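Sisura metallic thread keeps shredding: is it me or the thread?
Machine Embroidery > Threads and Stabilisers

hoopedandcross
I bought 2 cones of the Sisura metallic in March, 1000 metres each, because the advert said it would run "like ordinary rayon". Mine doesn't. It frays above the needle every few minutes, and worst of all on the light shimmer layers that sit on top of the blending. I've tried a new needle and a slower speed. The design is a Lindholm snowflake border, 2156 stitches in the metallic part, and I have yet to finish one without rethreading.

Before I bin the lot, what do people do that works? I'd like to hear from people who've stitched with it, please, not people who've read the packet.
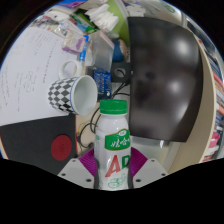 Replies

pinmoney
Topstitch needle, bigger eye. Loosen the top tension until you see loops underneath, then go back a touch. I don't believe a word of the "like rayon" business about any metallic, Sisura or otherwise.

bobbin_up_north
Put the cone on a separate stand well behind the machine so the twist has room to relax. I used up a whole cone of the gold that way on placemats.

hoopedandcross
Tried the stand. Slightly better on the straight runs, no change on the corners. Which fabric were the placemats?

bobbin_up_north
Plain cotton, tear-away underneath. No topping.

quiltingfox
I'd question the stand advice. People swear by it, then you ask what else they changed and it's the needle, the speed and the tension all on the same afternoon. How would you know which one did it?

bobbin_up_north
Because I took the stand away again and it started snapping. Not very scientific, but it's my machine and my thread.

quiltingfox
Fair enough, though once isn't much to go on.
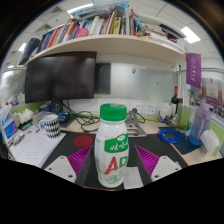

Ingvild Hedlund
Posted Aug 1, 2026

I've digitised for metallics for a good while and I'd look at the design before blaming the thread. Open the file and check the stitch length in the metallic layer. If it's been shrunk to fit a smaller hoop, the stitches get too short and the thread rubs through at the needle. Did you resize it?

hoopedandcross
I did, by up to 20 per cent. The Lindholm page says that's fine.

Ingvild Hedlund
The page would say that. In plain satin I'd probably agree. For a light layer of metallic I wouldn't shrink it at all without redoing the stitches.

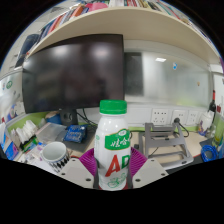

Try the border at its original size on scrap, same needle, same thread, everything else left alone. If it still shreds, then I'll believe it's a poor cone. Keep the fabric you meant to use as well, as a very dense weave will muddy the result.

pinmoney
Or use Povotov and save yourself the bother.

quiltingfox
Povotov is stiffer and leaves a scratchy back. I wouldn't put it on a shirt. The Jardale one is softer but the silver looked grey to me once it was stitched.

hoopedandcross
Ran it at full size this evening. One break, near the end, against five last time. So the resizing was part of it, but I'm still not having "like rayon". Second cone tomorrow.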